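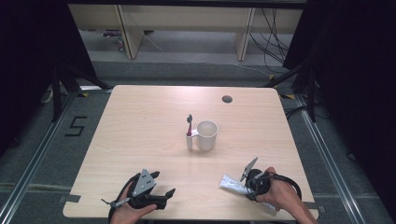 Slide 1. Mug and brush cup on the table, tube held in a gripper.

Good evening, everybody, and thank you for coming out on a Tuesday, in November, to hear a person talk about toothbrushes. (Wait for people to find seats. Coats can go on the back row.)

I want to start with the mug and the little cup, so leave the slide up for a good while and let people look at it. Most of us own these things. A mug, a small cup with a brush standing in it, a tube of something squeezed from one end. They take up hardly any room, and yet when I ask people which corner of the house annoys them every single day, the bathroom sink comes up again and again, and it's nearly always these same few items they complain about.

A word on where I'm coming from, for anyone who wasn't at the kitchen drawers talk. I help people in Ikdale set up small rooms, mostly rented ones, where you can't drill and you can't paint and the shelf over the sink is as wide as your hand if you're lucky. Before that I spent a long stretch behind the counter at Angelovski, the housewares shop, and I sold a great many bathroom sets to people who came back later wanting something different. I learned more from the returns than from the sales, I think.

So, the cup. Point at the brush. It's standing upright with the bristles at the top, and if you take one thing home tonight, please take that. Bristles up, handle down, air all the way around. I know there are covers and caps and little plastic houses for the brush head, and they're fine in a suitcase, but at home a brush wants to dry out between uses and it does that best standing in the open.

Now the size of the cup. This one is narrow, and I'm very fond of a narrow cup for one brush. In a wide cup a single brush slides down and leans right out over the side, and then somebody's sleeve catches it and the whole thing is on the floor. (If people laugh, tell the story about my sister's guest bathroom. If they don't, move along.) For two brushes you want something wider, or better yet two narrow cups, so that the heads aren't pressed together. Families always ask me about the big divided holders. I like them if they come apart for washing. If they don't come apart, go and look down into the bottom of yours when you get home tonight, and then come and talk to me next month.

The mug next. People are surprised that I put a mug with the tooth things, but I've been doing it for years and I'd defend it to anyone. You need something to rinse from, and a mug has a handle, and a handle is a wonderful thing when your hands are soapy, or when you're six years old, or when your grip isn't what it used to be. Look at which side the handle is on. On the slide it faces the brush cup, and the two are very nearly touching. That's a nice compact little group and it would suit a tight shelf. At my own sink I turn the handle outward, toward the hand I pick it up with, so I'm not reaching past the brush. Try it both ways and see which one you stop noticing.

I also like that they're both white. You don't have to agree with me! But white shows you when a cup needs washing, and the brush handle, that pinkish red, stands out against it, so everybody knows whose brush is whose as long as the others in the house have picked different colors.

Ask for a show of hands here: who keeps the tube in the cup with the brush? And who lays it down flat? There's usually a good argument, let it run a little.

My own view, for what it's worth. The tube on the slide is being held more or less on its side, and I would guess toothpaste, though I've kept hand cream next to the sink in a tube very much like it and had one unpleasant morning as a result. A tube is top-heavy in a narrow cup and it will crowd the brush. Give it its own place. If it has a wide flat cap, stand it on the cap and everything runs down to where you want it. If the cap is small, lay it down on a saucer, with the cap pointing the way you'll reach for it.

(Drink some water. Check the clock. I should be through this part by 6:30, because the hall needs the chairs back.)

Next, the exercise. Everybody has a paper bag under the chair with a mug, a cup, a brush and an empty tube in it. The brushes came from Zenum, who gave us 237 of them for the whole series, which is more than we will ever get through, so do keep yours. Work on the table in front of you and pretend it's your shelf. Put the three standing things down first and leave the tube for last. Then close your eyes, please, and reach for the brush as though you'd just gotten out of bed. If you knock the mug, move the mug.

Walk around while they do this. Don't correct anybody. Left-handed people will set it up in mirror image and their neighbors will want to tell them it's wrong.

Washing, quickly, as they pack up. The brush cup gets emptied and washed once a week with the dishes, and dried before the brush goes back in. The rinse mug I do more often, whenever I'm carrying the coffee mugs down anyway. Wipe the shelf underneath while it's bare.

Next time we're in the Mudier room, upstairs, same hour, and we'll be doing towels. Bring one you dislike.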